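Sorting lids by color at Lyimo

Atieno Kimaro started saving bottle caps in a coffee can under the sink. The can filled up, then a bucket did, and by August she had a table at Lyimo, the community workshop where she teaches a children's craft class twice a month.

"People heard I wanted them and that was it," she says. "They leave them in grocery bags on the door handle."

The last full count came to 2,563. She keeps them in shoe boxes by color, and white takes up more boxes than everything else put together. Milk, water, juice, laundry soap, it's mostly white. Green is harder to get and she won't give it away.

"A good bright green I hold back," Kimaro says. "The kids all want it for leaves and there's never enough."

Her sorting is done on something soft. She tried a bare tabletop first and the caps rolled onto the floor, and the noise bothered the pottery group next door. A plush blanket keeps them where they land, and a dark one makes the pale lids easy to pick out. 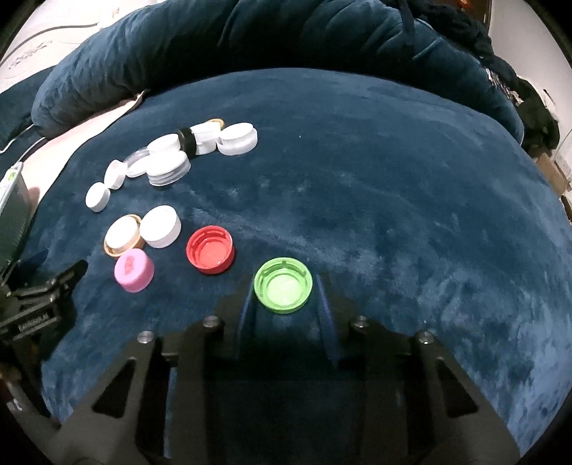
She looks at the inside of each cap as well as the top. Some have a liner that has to come out before the cap can be drilled. Some still have bits of the safety ring hanging on, and those get trimmed with nail scissors. Anything with mold goes in the trash.

Awuor Barasa joined her last year and does most of the washing. She soaks 200 at a time in warm water with dish soap, then spreads them on towels overnight.

"Ketchup is the worst," Barasa says. "You think you got it all and then you smell it the next morning."

The two disagree about printed caps. Barasa would sand the lettering off. Kimaro likes it left on and says the children enjoy finding a word in the finished picture.

The current project is a wall panel for the library in Tirumska, a fish made of nearly 66 rows of caps screwed to a painted board. The tail is done. For the belly they need gold lids, and they have 6.

"Pickle jars, honey jars, I'm not picky," Kimaro says. "Just rinse them first."

Caps can be dropped off at the workshop's side door any morning before noon.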